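Skuvis 2, reviewed by Laurinda Amaral

Skuvis is a motion planner with a simulator bolted on, and for once the simulator is the better half. I gave it a two-armed robot, a green shelving unit and a room with a cobblestone wall, because the scene generator likes cobblestones and I had stopped arguing with it by October.

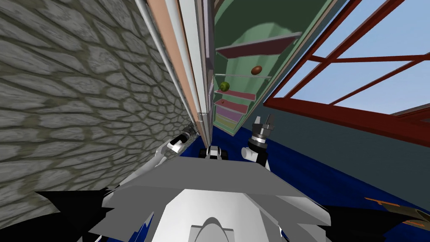
Setup took 20 minutes. The planner then took 11 seconds to find its first two-arm reach, which is slow. Farías, my usual planner, does it in less and complains more. Skuvis at least says which joint limit it hit, in a sentence, with the joint's name spelled right.

The default is 200 samples per query. Raise it to 2000 for anything involving shelves, or the elbows will take the scenic route.

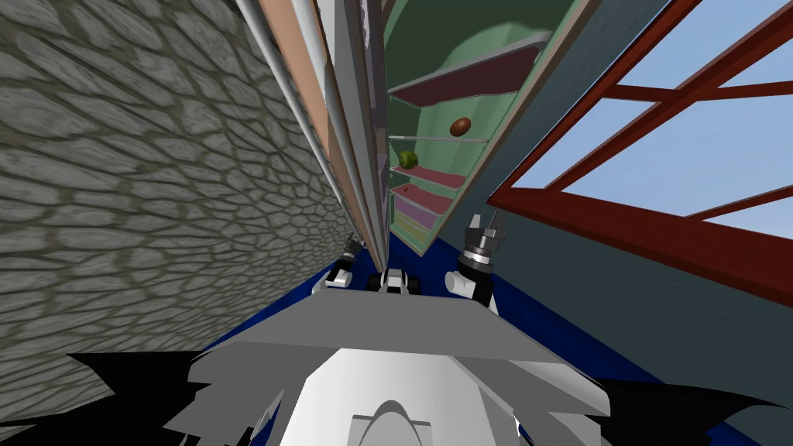

Perception is the weak spot. My potato came back as "bowl" in more runs than I care to list, and confidence was always high. You can swap in your own detector through the Goreo plugin, whose manual is one page long and mostly license.

Four stars for planning, two for produce. I'm keeping it until the trial runs out.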